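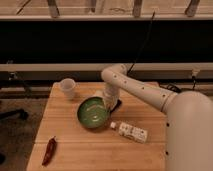

A reader of the last release wrote in to say that four things on a table is hardly a collection, and could we at least have found a spoon.

Datasets > Ornberg > Table Things > README

3 min read

Table Things, a data card

Table Things is a set of arrangements of small household objects on one wooden table. It was put together at Ornberg, with labelling by Callau, and it has grown slowly enough that the table now has opinions. This card covers the bowl group.

What's in it

2,000 stills from 200 sittings. Of those sittings, 168 are labelled in full. The rest have a filled-in sheet each, in handwriting we are still negotiating with.

The objects

bowl_green: round and shallow, darker at the rim than inside. It is the nearest thing we have to a star.
chilli_red: one red chilli pepper. Filed under "vegetable" until a long email arrived about fruit, and now filed under "chilli".
bottle_small: white and small. Its label is not transcribed, so please stop asking what it says.
cup_clear: strictly speaking translucent. The name was chosen in a hurry and is now in everyone's scripts.

Labels

Each still gets one line per object: name, standing or lying, and nearest neighbour. Left and right are as you look at the picture. This took two meetings.

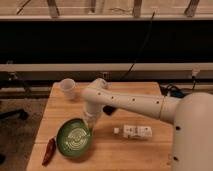
Fig. 2. Bowl group: bottle lying down, cap to the left; cup standing; chilli left of the bowl.

A bottle on its side is "lying", never "fallen". We don't know its state of mind. A chilli is always "lying", and the one labeller who entered "standing" has been shown the guidelines again.

Known problems

Cup and bottle are both pale, and 80 stills had them swapped in the first release. Fixed in May. If your copy has a cup with a cap, download it again.

The Bakotico mirror still carries the old file names. We have asked.

Other groups

The Xu group (lids, jars, a great many lids) has its own card, which is longer and sadder.

Use

Free for teaching and research. Credit Ornberg and tell us what breaks.

Comments (3)

Reader 1: Is bowl_green the same bowl as bowl_04 in the older set? I've merged them and now feel uneasy.

Ornberg: Different bowl. Please unmerge.

Reader 2: Still no spoon, I see.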